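Teleop corner, 10/20/24

Quick one this time, we're behind on everything. The Pinasville bench is up and running again and Dedila is the task set for now -- household and toy stuff, picked up and put somewhere else. Toy stethoscope, patterned boxes, that kind of thing. Goal is 200 good demos before we hand anything over to Esteves for training. We have 30. So yes, a ways to go.

Few notes from the first batch. Go slower on the approach. Slower than that. 11 demos got tossed becuase the arm was swinging so fast the wrist view was mush, and the policy can't learn much from mush. Close the fingers all the way before you lift. Don't fix a bad grasp in midair, just stop, reset, start over. A clean retry beats a messy save.

Flexible stuff is the hard part. Tubing goes wherever it wants, and what works on a block doesn't carry over. Try coming in from straight above, fingers wide open, then down. 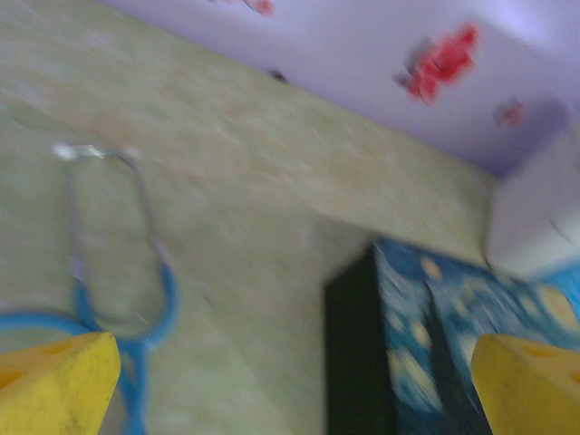 Operators: 3 slots still open on the Trorkix sign-up sheet, hand guiding or remote, your pick. If you've only done hand guiding so far, do one remote session first with no recording -- the lag takes some getting used to. Log your resets too please, even the dumb ones. Next task set is planned for February, cloth folding probly, send ideas before then.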